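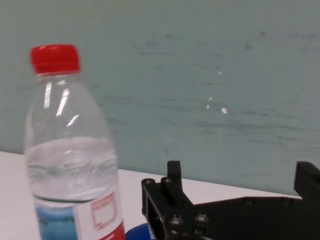
Dorrit came to our last open day expecting to be bored, and told us afterwards that she had stayed until we locked up because she kept wanting to see one more go at the bottle. We hear that sort of thing quite a lot, and it is a large part of why we are putting out this call.

## Wanted: visitors and helpers for the Pistine open day

Pistine is opening its robot workshop at Londard again this October, on a Friday, and we would dearly love some company. We need 11 people to come and try things out with us, and 2 paid floor hosts to look after everybody else who wanders in. You don't need to know the first thing about robots for either. If you have ever shown an aunt how to use her new phone without losing your temper, you are very much the kind of person we have in mind!

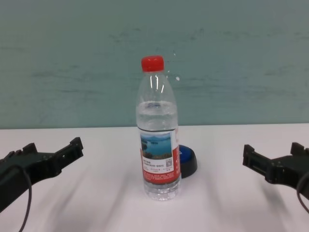 Do I have to be good with computers? Anyone who can follow a short spoken instruction and say frankly what they thought of it will do very well.

Participants will watch a two-armed robot at a table, working with everyday objects (a bottle of water, mostly), and then talk to us about what they saw. We want to know where you felt comfortable, where you lost the thread, and whether our explanations made any sense. Please be blunt. Last time somebody said our opening talk was like being read a boiler manual, and we have rewritten it from top to bottom.

Hosts will greet people at the door, keep the groups moving, hand out the question sheets and collect them again, and fetch one of us when a visitor asks something tricky. It is a standing-up sort of job, so do wear sensible shoes.
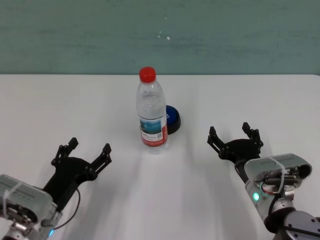
We will give hosts a proper walk-through the afternoon before, with tea, and that time is paid as well. Unnithan, who make the software we use for our demonstrations, are sending a small team, and Ploramis are lending us the hall next door for coats, pushchairs and lunch.

### The practical side

- Doors open at 10 in the morning and we finish at 6
- Participant sessions last just over 2 hours, including a break
- Lunch and local bus fares are covered for everyone
- Step-free entrance, and a quiet room if you need one
- Participants must be 16 or older, hosts 18 or older 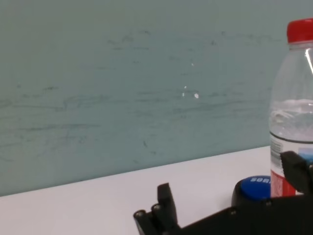

*At the table: bottle, blue-topped object and open gripper.*

### How to put your name down

Write to the open day desk at Pistine, Londard, with a few lines about yourself and whether you would like to take part or to host. No CV, please. Tell us if mornings or afternoons suit you better, and mention anything you can't eat.

We reply to every letter, though it may take us a week or so when the post piles up.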